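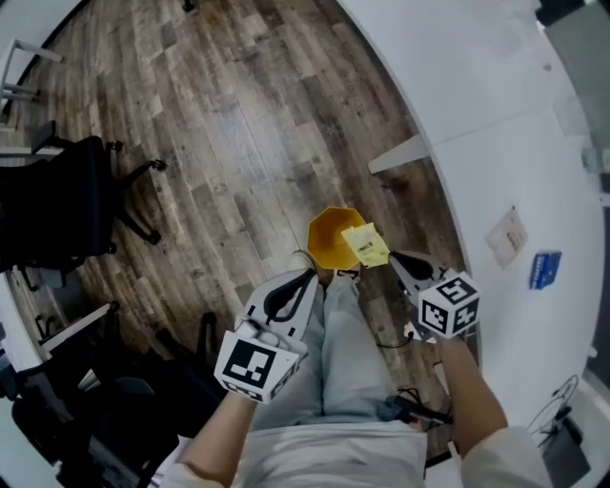
Desk-side sorting

Desk-side sorting is the practice of clearing small paper items and loose articles from a work area into an open container placed on the floor beside the desk. It is common in shared offices, study rooms and home workspaces, and is generally carried out while seated. The container may serve as a final wastebasket or as a holding place for items to be reviewed later.

Materials

Most of what is handled consists of sticky notes, printed slips, tags, receipts and folded sheets. Cards and booklets are usually kept on the desk surface and dealt with separately. Sticky notes are made in many colors, of which pale yellow remains the most familiar, and are picked up one at a time because their adhesive edge tends to catch on neighboring paper.

Containers

Open-topped containers are preferred, as a lid slows the work. Round, square and octagonal forms are all in use. Flat-sided containers stay in place against a desk leg, and a bright color such as orange or yellow is easier to see against a patterned plank floor.

Floor and seating

Rolling chairs are moved back before sorting begins, and bags stored under the desk are pushed clear of the working space. Cables are a recurring difficulty. The Hurnport workplace handbook advises that they be gathered at one end of the desk — never across the path of a chair.

Regional practice

In Skustevville, a survey of 152 shared offices directed by Asabe Ogundipe found that sorting was most often done on Friday, in the last hour of work. Offices with fixed desks sorted once a week, while those with unassigned desks did so every day. A later study by Spyros Politis distinguished 2 methods: direct sorting, in which each slip goes straight into the container, and staged sorting, in which slips are first laid out on the desk and read. Politis recommended the staged method for printed matter.

See also

Desk organization
Paper recycling
Wastebasket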